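Flancombe Home Lending
Property Inspection Checklist: Owner-Occupied Purchase
Form completed on site, May 15, 2018
Branch: Olvera
Property: semi-detached house, Zarklow Road, finished area 1,541 square feet

This checklist goes in the mortgage file with the appraisal. It covers the condition of the property as it affects the loan. Items are marked OK, REPAIR, HOLDBACK or REFER. A HOLDBACK item means part of the advance stays with the lawyer until the work is done and confirmed. A REFER item goes to the underwriter before the commitment is signed.

1. Exterior and lot

1.1 Lot matches survey: OK
Fence on the north side sits inside the line. No encroachment to report.

1.2 Grading slopes away from foundation: REPAIR
Soil has settled along the driveway side. Needs fill. Minor, and not enough to hold funds.

1.3 Roof covering: HOLDBACK
Asphalt shingles, 17 years old according to the seller's invoice. Curling on the south slope and two missing tabs near the vent stack. The home insurer has asked for replacement within the first year. Purchaser has one quote in hand. Second quote to be sent to the branch before closing.

1.4 Eavestroughs and downspouts: REPAIR
Rear downspout disconnected at the elbow.

1.5 Brick and mortar: OK
Repointed at the front. Work is neat. Colour does not match but that has no bearing on value.

1.6 Garage: not applicable
Parking pad only. The listing said "garage", and the appraiser has been asked to confirm that no value was given to one.

2. Structure and basement

2.1 Foundation walls: OK
Hairline shrinkage crack at the rear window, no displacement.

2.2 Signs of water entry: REFER
White mineral deposit on the lower courses near the floor drain. Meter readings were normal on the day. Seller's disclosure says no water in the basement. The underwriter should read this next to 1.2 and 1.4, which could both be feeding the same corner.

2.3 Basement suite: REFER
There is a second sink and a separate entrance. The application does not claim rental income, so no permit is needed for qualifying purposes. If the purchaser later wants to add rent to the application, the municipal registration has to be on file first. Do not use a letter from the realtor in its place.

2.4 Ceiling height: OK

3. Electrical, heating and plumbing

3.1 Service size: OK
100 amp, breakers. Panel cover fitted and circuits labelled.

3.2 Knob-and-tube or aluminum wiring: OK
None found in the open areas. Behind finished walls was not checked. Insurer's questionnaire has the same wording, please keep the answers consistent.

3.3 Furnace: OK
High-efficiency gas. Service sticker is current.

3.4 Water heater: REPAIR
Rental unit. The contract is not mentioned in the purchase agreement. Monthly charge is $35 and must be added to the debt service calculation. Lawyer to confirm the purchaser is assuming it.

3.5 Supply and drain lines: OK
Copper and plastic. No lead seen at the meter.

3.6 Oil tank, buried or above ground: OK
None. Old fill pipe at the side wall has been capped, and the removal certificate was provided by the seller.

4. Interior

4.1 Floors level and sound: OK

4.2 Windows: REPAIR
Failed seal on one bedroom window. Cosmetic.

4.3 Smoke and carbon monoxide alarms: REPAIR
Present on the main floor and in the basement. The upstairs smoke alarm is past its expiry date. Required before the insurer will bind coverage.

4.4 Kitchen: OK
Cabinets and counters original to the last renovation. Range hood vents outside.

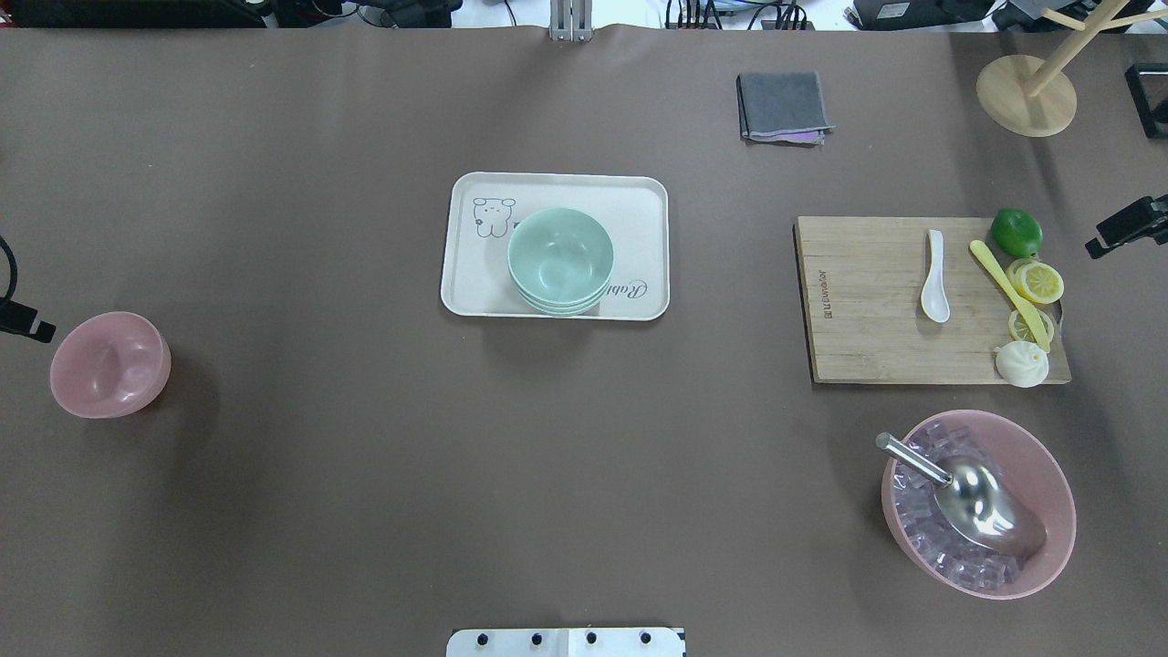
4.5 Bathrooms: OK
Caulking is worn at the tub upstairs. Fan works.

4.6 Attic: OK
Insulation is adequate. No staining under the area of the missing shingles.

5. Documents checked against the property

5.1 Legal description: OK

5.2 Property tax: OK
Interim bill paid. Final bill is due in July, and the purchaser has chosen to pay through the mortgage. The tax portion goes in on top of the regular payment of $1,158, so the amount quoted to the purchaser at pre-approval was low. They have been told.

5.3 Home insurance binder: outstanding
Must show Flancombe as first mortgagee. The draft from Jirnavora Insurance Brokers had the old branch address.

5.4 Condo or common element fees: not applicable

5.5 Rate hold: OK
Still inside the hold period if closing is not moved. If the roof holdback delays closing, check the expiry again. A new hold would be at the posted rate on the day it is requested.

Comments for the underwriter

Value is supported if the parking question at 1.6 is answered the way we expect. The roof is the only item with a cost large enough to matter. Recommend a holdback equal to the higher of the two quotes, released on a paid invoice and photos of the finished work.

Item 2.2 could go either way. A letter from a waterproofing contractor would settle it. The purchaser has asked whether the seller can pay for the letter, and that is between them and their realtor.

Repairs at 1.2, 1.4, 4.2 and 4.3 do not need to be inspected again by the branch. A signed statement from the purchaser is enough for the alarm.

Copy to: underwriting, purchaser's lawyer, branch file.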